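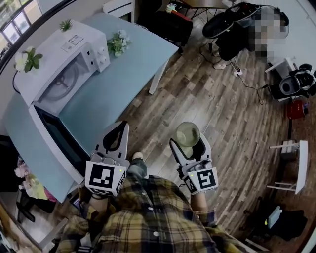 Bowl

A bowl is a round, open vessel that is used mostly for preparing, serving and storing food. Its inside is curved like a shallow part of a sphere, so liquids and loose foods collect in the middle. Bowls are among the oldest objects made by people, and they are known from nearly all cultures.

Form

The main parts of a bowl are the rim, the wall and the base. Many bowls stand on a low ring, called the foot, which keeps the hot bottom away from the table and gives the fingers a place to hold. There is no exact border between a bowl and a dish or a cup. In common use, a bowl is deeper than a plate and wider than a cup, and usually it has no handle. In some regions small bowls are used for drinking tea, and there the two words can mean the same object.

Materials

The first bowls were probably made from materials found in nature, such as gourds, shells and wood. Clay bowls came later and remain very common. Fired clay without glaze absorbs water, therefore most bowls for the table are glazed. Metal bowls are preferred in kitchens for mixing, as they are light and do not break. Glass bowls allow the cook to see the content from the side. Plastic bowls became usual in the twentieth century and are often sold in sets which fit one inside another.

Regional traditions

In much of East Asia the rice bowl is lifted from the table and held near the mouth during eating. In Korea it is more customary to leave it on the table and to use a spoon. In Europe, bowls for soup are often wide and have a flat rim — this type is also called a soup plate.

The market town of Jurkonia is known for a turned bowl of maple wood named the stolus. The oldest written mention is in a town register of 1656, where a turner was ordered to deliver 40 bowls to the hospital. The local historian Ieuan Landeg described the types of the stolus in his study of the register and divided them by the shape of the foot. Muthu Chacko later disagreed with this division, and wrote that the foot was changed by repair in many of the pieces. The town museum keeps 81 of them, and up to 100 more are believed to be in private houses.

Other uses

Bowls are used also outside of the kitchen. Singing bowls of bronze are struck or rubbed at the rim to produce a long tone.

See also: Cup, Plate, Pottery, Woodturning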